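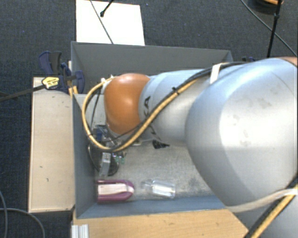
Urho Koskela voudrait savoir, en commentaire de la version précédente, pourquoi le README d'un dossier d'achat est plus long que le tableur qu'il accompagne. La question est juste. Le tableur contient des prix, et les prix tiennent dans des cases. Le reste est ici.

honora-budget

Dossier d'équipement de la cellule de tri Honora, atelier de Brarlow
Version du jeudi 25 mars 2021
Tenu à jour par Iida Toivonen, relu par Esko Ojala quand il n'a pas réussi à l'éviter

À quoi sert ce dossier

Il sert à préparer l'achat d'une deuxième cellule de prise en bac, qui ira sur le site de Hindamden. La première existe, elle prend des objets dans un bac gris et elle a coûté plus que prévu. Tout le monde était d'accord pour ne pas recommencer, jusqu'au moment de définir ce que « prévu » voulait dire. D'où le dossier.

On y trouve ce qui a été acheté pour la première cellule, ce qui a été emprunté et jamais rendu, et ce qu'il faudra commander pour la deuxième. On n'y trouve pas de calcul de retour sur investissement. Tiina Seppälä en a un, il est très beau, il faut le lui demander.

Contenu

commandes.csv : une ligne par article commandé, 587 lignes au total. Les doublons sont d'origine : certaines pièces ont bel et bien été commandées deux fois.
stock_brarlow.csv : l'inventaire de l'atelier, fait à la main par Igor Vrabec.
hindamden_prev.csv : le prévisionnel de la deuxième cellule, poste par poste.
devis/ : les devis en PDF, y compris ceux qui ont expiré.
notes.txt : les explications qu'on donne à l'oral quand quelqu'un ouvre commandes.csv pour la première fois.

Colonnes de commandes.csv

ref : référence du fournisseur. Vide quand l'achat a été fait au magasin de bricolage, c'est-à-dire assez souvent.
poste : bras, préhenseur, câblage, fixation, bac, calcul, objets, divers. « Divers » a doublé de volume en cours de projet. Merci de ne plus y toucher.
montant_ht : en euros, hors taxes. Une valeur à zéro signifie « emprunté ».
delai_j : délai réel en jours, entre la commande et l'ouverture du carton. Le délai annoncé figure dans le devis, au rayon littérature.
criticite : 1 si la cellule s'arrête sans la pièce, 0 sinon. Les colliers de serrage étaient à 0. Ils sont passés à 1 en août et n'ont plus bougé.

Ce que coûte une cellule, par ordre d'étonnement

Le bras. Aucune surprise, c'est le seul poste que tout le monde avait chiffré. Il occupe une ligne, il impressionne la direction, on n'en parle plus.

Le préhenseur. Prévoir le préhenseur, puis les doigts, puis les doigts de rechange, puis les petites pièces qui vont entre les deux et que le devis appelle « interface ». Le poste initial était d'un préhenseur. Le prévisionnel de Hindamden en compte 2, et Esko trouve que c'est optimiste.

Le câblage. Les câbles courent le long du bras, font une grande boucle autour de l'articulation orange et tiennent avec un collier et une sangle. La boucle doit être large, faute de quoi le poignet tire dessus. Du câble, il en faut donc plus que la longueur du bras, et nous avions budgété la longueur du bras. Pour Hindamden, la marge est fixée à 30 % et elle n'est pas négociable, même gentiment.

La fixation. Le bac est tenu par des serre-joints. Un système de bridage propre figurait au budget initial, il a été reporté d'un trimestre, puis oublié, et les serre-joints sont restés. Ils ont un excellent rapport qualité-prix et un effet désastreux sur les visiteurs. Le bridage est reconduit dans hindamden_prev.csv. Les serre-joints aussi, ligne suivante, par prudence.

Le bac. Gris, rectangulaire, bon marché. Le fond se raye et se tache, ce qui change son aspect d'un mois sur l'autre. Compter des bacs de remplacement dès le départ et les prendre dans le même lot : Innes avait proposé un gris légèrement différent pour une économie de quelques euros, et la discussion qui a suivi a coûté davantage.

Les objets. Le poste le plus sous-estimé. Pour travailler la prise, il faut des choses à prendre : une bouteille en plastique transparent, par exemple, que l'on croit gratuite jusqu'à ce qu'il en faille d'identiques, et en quantité. L'enveloppe est de 200 euros par trimestre. Les notes de frais correspondantes ressemblent à celles d'une colonie de vacances, la comptabilité est prévenue.

Hypothèses du prévisionnel

Même modèle de bras qu'à Brarlow. Changer de modèle ferait baisser la ligne « bras » et monter toutes les autres.
Plateau en bois pour commencer. Le châssis en profilé est chiffré à part, dans l'onglet « plus tard ».
Formation comprise, déplacements non compris. Igor signale que Hindamden n'a pas de gare.
Aucune pièce reprise sur la première cellule. Cette hypothèse a été contestée en réunion par deux personnes qui comptaient bien reprendre des pièces sur la première cellule.

Limites connues

Les heures de montage ne sont pas dans le tableur. Elles ont été saisies sur un autre code projet, qui a été clos depuis.
Les prix du câblage sont ceux de nos commandes et pas ceux des devis ouverts. L'écart est dans notes.txt.
La colonne delai_j est vide pour les articles achetés sur place. Mettre zéro faussait la moyenne et rendait tout le monde de bonne humeur à tort.
L'inventaire de stock_brarlow.csv s'arrête à la porte du fond. Derrière, il y a des cartons.

Modifier le dossier

Une ligne par article, un article par ligne. Ne pas fusionner de cellules. Ne pas mettre de couleurs : elles disparaissent dans le CSV et il y a toujours quelqu'un pour demander où elles sont passées. Pour un nouveau poste, écrire d'abord à Iida, qui dira non, puis à Tiina, qui demandera ce qu'en pense Iida.

À faire avant l'envoi à Hindamden

Relancer Innes pour les doigts de rechange.
Trancher entre bridage et serre-joints.
Refaire le total : celui de l'onglet 1 et celui de l'onglet 3 ne sont pas d'accord, et Urho penche pour le plus petit.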